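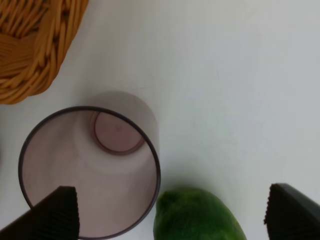
A woven basket and a clear glass on a white table.

About Flavwood

Flavwood sells everyday tableware and woven baskets for homes, cafes and small guesthouses. Abdelkrim Ouali and Estrella Magaña opened the first shop on Drullach Street 15 years ago with one shelf of drinking glasses and a box of bread baskets. The range now runs to 218 items, and 130 of them are kept in stock all year.

We buy baskets from four family workshops and order glassware by the case. Everything is unpacked and checked by hand on a white table, where a chip in a rim or a loose strand is easy to spot. Pieces with small flaws go to the seconds shelf at the back of the shop.

Qistina Goh runs the shop floor and can help you match a set you already own. Reda Saber handles cafe and guesthouse accounts, including replacement glasses in small quantities. Orders placed before noon go out the same day.

The shop is closed on Monday. Parking is behind the building, next to the Banari bakery.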